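March 19, 2019

I have been meaning to sit down with this diary since the weekend, and now the house is quiet and the kettle has gone off and I really have no excuse left. So, the seed potatoes. They are all set out at last in egg cartons along the windowsill in the back bedroom, eyes up, as my aunt taught me, and I have to say they look very pleased with themselves up there with the whole street to look at.

I went with Stuka for the earlies again. I know I said last March that I would never grow another one, after the slugs had their way with the far row, but then I remembered how they tasted with butter and a bit of dill, standing up at the counter because we couldn't wait to sit, and that was the end of that. The main crop is going to be Radu, which I have never grown. Siamak Alipour at the gardens on Udside swears by it. He pressed a bag on me over the fence on Saturday, and when I tried to pay him he waved me off and started talking about his plum tree (which has canker again, poor thing, and he is heartsick over it, he planted it when his daughter was born).

The ground is still far too cold. I pushed my hand down into the top bed this morning and it was like reaching into a bucket of well water. Three weeks at least, I think, maybe more if the wind stays where it is. I don't mind so much. There is a great deal to do before then: the gate is hanging by one hinge, the rain barrel has to come out of the shed, and the compost needs turning badly. I keep looking at the compost through the kitchen window and then making another cup of tea.

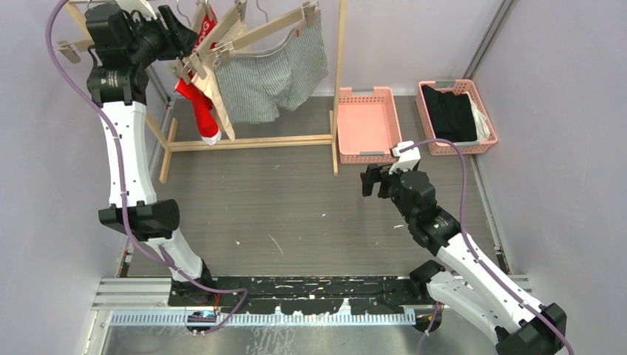
Do the potatoes need to be kept in the dark while they sprout? Light is better, as long as the room stays cool, and the shoots come up short and green and sturdy instead of long and white.

I wrote that down properly because I ask myself the same thing every single year and then go hunting through all the old diaries for it. Last time I found it tucked into an entry about a dentist. Now it has a place of its own, and next spring I shall turn straight to it and feel very organized.

The plot itself is 41 feet long, which I know because I paced it out with the tape in the fall when I was planning the new paths and lost my temper with the string. I want the potatoes at the low end this year, where the beans were, and the onions up by the fence, and then squash wherever squash will fit. I have drawn it all out on the back of a calendar page. It looks lovely on paper, with little circles for the cabbages. Every year it looks lovely on paper! By July I am stepping over things and apologizing to the lettuce.

I did put an order in with Ollano in the end, after going back and forth over the catalog for most of an evening with a pencil behind my ear. Peas, two kinds of carrot, a beet with stripes inside that I couldn't resist, and six strawberry plants to fill the gap by the steps.

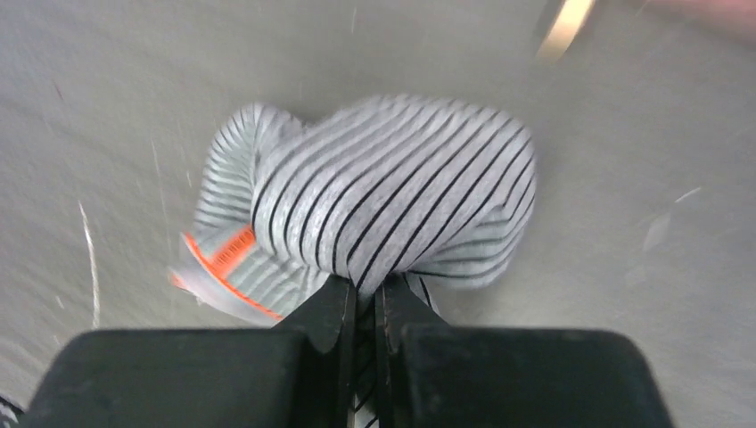 The strawberries will have to live in pots for a while, until I have dug the couch grass out of that corner, and I have been saving up my strength for it. That grass has roots like bootlaces. My mother used to say you should only ever dig it on a day when you were already cross with somebody, and I think of her every time I get the fork out. She'd have liked this garden. She would have moved everything in it, but she'd have liked it.

Walked down to Udside again after lunch, partly for the air and partly to take back Siamak's long-handled hoe, which has been leaning in my hallway since October. He wasn't there, so I left it in his shed and had a look around while I was at it. His garlic is up and looks wonderful, thick as pencils. Mine is up too but with a sort of apologetic lean to it. There were crocuses all along the bank by the water tap, the purple ones, wide open in the sun, and a bee in them so early that I stood there a good while just watching it go from one to the next.

Tomorrow I must phone about the gate hinge, and find the other glove. If it's dry I'll start on the compost. If it isn't, I'll wash pots in the sink and listen to the radio.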